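Living With Reflux: Questions for a Florthorpe Dietitian

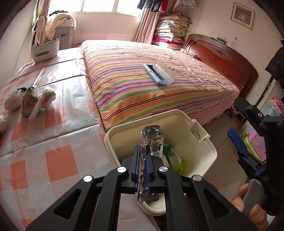 Meal timing comes first, according to the dietitian at the Holtard clinic. "Most patients ask which foods to avoid. I ask when they had dinner." She wants 2 hours or more between the last bite and lying down.

Of the 461 patients in the clinic's last review, 60 ate in bed. "Those are the easy changes - we start there."

Portion size is next. She keeps evening meals under 500 calories. Trouble swallowing, she said, goes straight to a doctor.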